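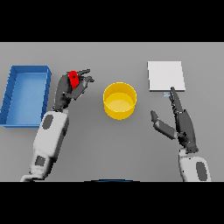 How to compare two robot hands in simulation (without fooling yourself)

By Huiling Yao
Sunday, May 2, 2021

Vendors love to tell you a five-fingered hand beats a plain gripper. Maybe. I've yet to see a brochure that says on which task, so I test in the simulator before anyone at Viltberg signs for hardware.

1. Pick a dull task. Mine is a small red object that has to end up in the yellow bin. If a hand can't manage that, I don't care how well it waves.

2. Fix the start positions and save them. Tray on the left, bin in the middle, white board on the right. Use the same list of seeds for each hand. I run 424 per hand. Lingyun Xue thinks 2,000 is the honest number and she may be right, but I have one workstation.

3. Write down what counts as a success before you run anything. "Held" is a poor measure. Fingers curled round an object look convincing in a still, and the simulator's contact model may be doing most of the gripping. I only score a drop that lands inside the bin.

4. Change the friction and run it all again. The Ikby hand lost 66 successes when I lowered it. That told me more than the first score did.

5. Watch the failures yourself, especially small things close to an edge. The pale blue piece by the white board is my usual test for a fingertip.

6. Don't quote the result as a real-world figure. It ranks hands, loosely, and I wouldn't trust a narrow win.

Related
Tuning the Wistis controller
Does the Tian wrist camera earn its price?
Parallel jaws: still fine

Contact | Copyright 2021 Huiling Yao | Back to top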